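Orov folding table, 60-inch: four weeks of use

Posted by Jordan Dobson

I bought the Orov folding table in March to replace a door on two sawhorses. I do small repair jobs at home, mostly lamps and clocks, and I needed a flat surface that could go away on the days my sister's family stays over. The price was $442 with shipping, a lot for a folding table. I had also looked at the Nägeli, which costs less but has a center seam.

It came in one box. The legs are already attached, so the only assembly is four rubber feet and a crossbar. The crossbar bolts were a little stiff and I had to back one out and start it again. The instructions are one sheet and the drawing for the crossbar is upside down compared to the parts. After I worked that out it was quick.

The top is white with a light texture. Pencil wipes off with a damp cloth. Brass polish left a gray ring that took some scrubbing, and I can still find it if I look from the side. Small screws show up very well against the white, and that has saved me more time than I expected. My old surface was dark brown and I was always feeling around for things.

Stability is good but not perfect. With the crossbar locked I can file metal in a small vise and the table stays put. Without it there is a sway from left to right. The locks on the legs click firmly and I haven't had one slip.

Folding is the weak part. The table is heavy and the handle is on the long side, so it drags if you are short. My neighbor Adi Sembiring borrowed it for a weekend and said the same. There is a wheel kit for $19, and I think wheels should have been in the box.

I wrote to Orov about the upside-down drawing. Reinhold Reuter from their support desk answered in 2 days and sent a corrected sheet.

Good: flat top, solid locks, easy to see small parts.
Bad: weight, handle position, wheels cost extra.

I would buy it again at this size. For a table that gets folded every day I'd look for something lighter.

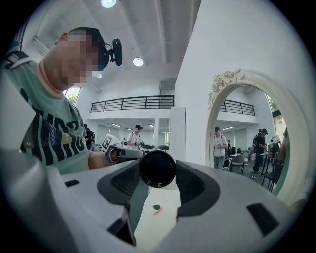
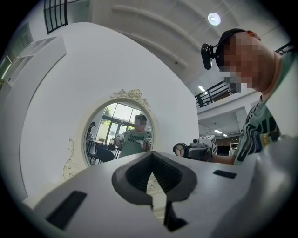 First: small items on a white tabletop. Second: oval mirror with carved white roses, on a curved wall.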